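Seasonal Packing Shed Workers: Overtime After 40 Hours and Notice of a Contract Vote

Community Help > Farm and Food Work > Pay and Labor Agreements

Posted February 6, 2025 by Sirkberg Growers Office

Our office handles payroll for a packing shed that employs 118 people at the height of the season. Most are covered by a labor agreement that expires at the end of June. The shed packs fruit from our own orchards and, for part of the year, fruit bought from two neighboring farms.

We request guidance on two matters. First, the agreement states that overtime is paid "in accordance with law" and says nothing further. A former payroll clerk treated all shed employees as farm labor and paid straight time for every hour. The current clerk believes that the weeks in which we pack outside fruit should be treated differently, with overtime due after 40 hours. Second, the employees' representatives have told us that a vote on a new agreement may be held during working hours in the lunchroom. Are we required to allow this, and must the time be paid?

We would prefer replies from persons who have dealt with these questions in a packing or processing setting.

Felix

The current clerk has raised a point that deserves attention. Under federal rules, the farm exemption from overtime generally follows the work and the source of the crop. Packing done by a farmer on fruit from that farmer's own land may be treated as agriculture. When the same crew packs fruit grown by others, the exemption may be lost for the entire workweek, including the hours spent on the farm's own fruit. It is reviewed week by week for each employee.

State law may be stricter. Several states now require overtime for farm labor at a set number of hours, and where the state rule is more generous to the employee, the state rule applies. Your agreement's reference to "law" should be read to include both.

I would recommend the following before the next pay period:

1. Obtain the receiving records for the past 2 seasons and mark each week in which outside fruit entered the shed.

2. Match those weeks against the time records of each employee on the line. Office staff, drivers and mechanics should be reviewed separately, as different rules may cover them.

3. Place the findings before a labor attorney licensed in your state prior to any discussion of back pay. Statements made informally to employees at this stage can be difficult to correct later.

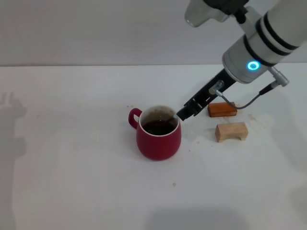 4. Propose plain overtime language for the new agreement. The words "in accordance with law" have served neither party well. A clause naming the hour limit, the rate and the weeks to which it applies would be preferable.

With respect to the vote, I have less to offer. Our own agreement had a clause on use of the premises, and the matter was settled by reading it.

Idamum

I concur with the above on overtime. On the vote: a contract ratification vote is an internal matter of the union, and an employer is not ordinarily obliged to provide a room or to pay for the time. Past practice matters, however. If the lunchroom was used for the last vote without objection, refusing it now may lead to a grievance. Please also determine which labor board has authority over the shed. Farm laborers are outside the federal labor relations act - some states have their own board for them - and the outside fruit may affect that answer as well.

Supervisors should stay out of the room while voting is under way and should not ask any employee how he or she voted.

Asamoah

Check your state labor department site, they have a page on this. We had the same thing and ended up paying up to 4 months of back overtime. The vote was held in the parking lot after the shift and there was no dispute over it.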